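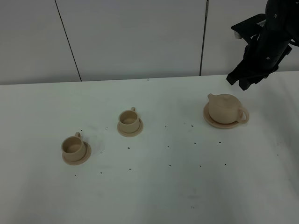
Fig. 1. Tea set on the table, gripper over the pot.

Week 2 handout. Teaching by showing: hand guiding vs remote control

Share 2 | Comments 2

Read this before the lab. Rough notes, fuller version goes up once I've fixed the diagrams. Lab task is the tea pouring one, same as in the Tiratell reader, ch. on demonstrations.

What we mean by a demonstration

One run of the task, start to finish, with a person supplying the motion. What gets saved: joint positions, gripper opening, camera views, all on one clock. If the clock is off the demo is junk, however nice the pour looked. Check the clock first.

A demo is not a program. You're not writing down waypoints for the arm to hit every time. You are giving it a pile of (what I saw, what I did) pairs and the learner fills in between. So the pile has to cover the spots the cups might be in, and also the places you drift to when it goes slightly wrong.

Way one: by hand (kinesthetic)

Arm goes in free-drive, you hold it near the wrist and walk it through. Gravity comp on. If it sags when you let go, stop, wrong payload setting, tell me.

Good:
- you feel contact. Handle touches finger, you know it.
- almost no training needed, most people get a passable run first afternoon
- cheap, no second arm

Bad:
- your hands and sleeves are in the camera view. Learner happily learns "sleeve arrives, then pour". At test time no sleeve.
- you tend to move it in ways the motors can't copy at speed
- two hands on one arm, so no good for two-arm work
- tiring. People get sloppy after lunch, you can see it in the plots

Usual fix for the hands problem: guide it once, then play the motion back with nobody near and record the cameras on the playback. Works OK for rigid things. For liquid, less so. The playback pour is never quite the pour you did.

Way two: remote control (teleop)

Leader device in your hand, follower arm does the job. Leader can be a small copy of the arm, a 3D mouse, a VR controller, whatever. In our lab it's the leader arm. The Velex pendant is for jogging and e-stop only, don't record with it.

Good: camera sees what the robot will see later. Motions are ones the follower really did. 

Bad: delay, and no feel. Everyone grips too hard in the first session becuase there's nothing pushing back. Depth is hard as well if you drive off the screen. Drive looking at the real table first, then move to the screen once you're steady. 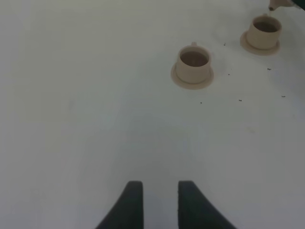 Notes: Csenge Hegedűs | Checked by: Marianna Olszewski | 2022-01-21

Wrist view vs fixed view

You need both. Compare them side by side before you start, not after. Wrist camera moves with the gripper, so late in a reach it gives you a close look at what's between the fingers, but early on half the table may be missing. In a view like the one just above, the cups are well up and to the right and you get only the end of the spout. A learner with nothing but that has to guess where the rest of the pot is.

Fixed camera keeps the whole layout, but the arm gets in the way of it at the worst moment. Gripper closes on a handle, gripper hides handle. Classic.

Marianna's rule for the lab: if a person can't do the task from the recorded views alone, don't expect the policy to. Cover the real table with a screen and try it. Humbling.

Start poses

Same home pose every run, fingers open. Then move the cups. Little shifts, big shifts, a few turned handles. Last October the Silano group recorded more than 200 runs and left the cups on the same taped spots for nearly all of them. Policy looked superb until Wiesława Sikora slid a saucer over by a hand's width. Then it poured very carefully at the old spot. Full trace is in the Zieliński folder, worth a look, the joint plots are almost identical run to run.

So: vary the layout. Write down what you varied. If you change two things at once note both, otherwise we can't tell later.

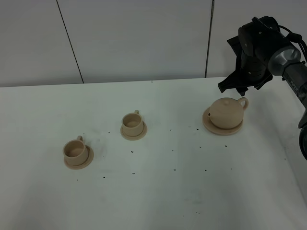
Also vary the operator if you can. Everybody has a pouring style. Raghda Sleiman goes in high and tips slow, Oliwia goes in low and quick. Both fine. Mixed together with no label the learner can average them, and the average of a high approach and a low approach is sometimes straight into the rim. Either pick one style per set or use a method that copes with more than one mode (week after next, mixture outputs).

Pauses. Remote operators stop to think. Learner sees a lot of samples where the answer is "don't move", then freezes mid task. Trim long pauses or practise until you don't have them. Trimming is faster. Don't trim the short stop before closing the gripper tho, that one's doing a job.

Recoveries. Keep them! Missed the handle, backed off, got it second try: that's gold. Keep the run, tag it "recov". What you throw out is runs where you gave up or somebody reached in.

How much data

Depends, sorry. For our task the whole class set is 400 runs, split between the groups. Please don't aim for 800 by rushing, we tried that and half the labels were wrong.

Naming: group_operator_layout_run. No spaces. No "final". No "final2".

Lab checklist

1. e-stop within reach, tested
2. cable slack through the full reach, esp. at the wrist
3. both cameras live, clock synced
4. home pose, fingers open
5. dry run without liquid
6. record, tag, next
7. photo of the table layout at the start of each block

On 2: run the arm out to the far side by hand before you record anything and watch the cable over the top. If it goes tight, re-route it. A tight cable pulls on the wrist and you end up correcting for it in every demo without noticing.

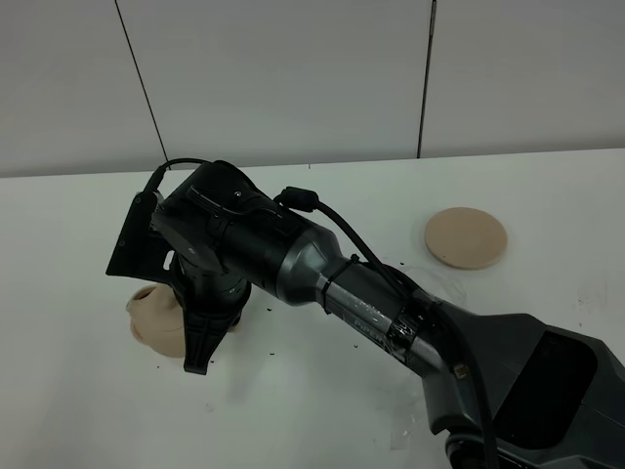 Fig. 4. Arm extended left, gripper over the jug. Cable along the top of the forearm, zip-tied.

To think about for the tutorial (no write up, just come with opinions)

Hand guided runs gave smoother pours in the pilot, teleop runs gave a better policy. Why might both be true. Oliwia Pawłowska has the pilot plots if you want to see them first, ask her nicely.

What would you change if the pot was glass?

Where does the gripper command come from in hand guiding? There's no leader handle to squeeze. Button, foot pedal, second person. Each of those adds its own delay, work out which way it shifts the data.

Reading: Tiratell ch. 2, skip the history bit. Groups are on the door. Bring a cloth.

2 comments | Share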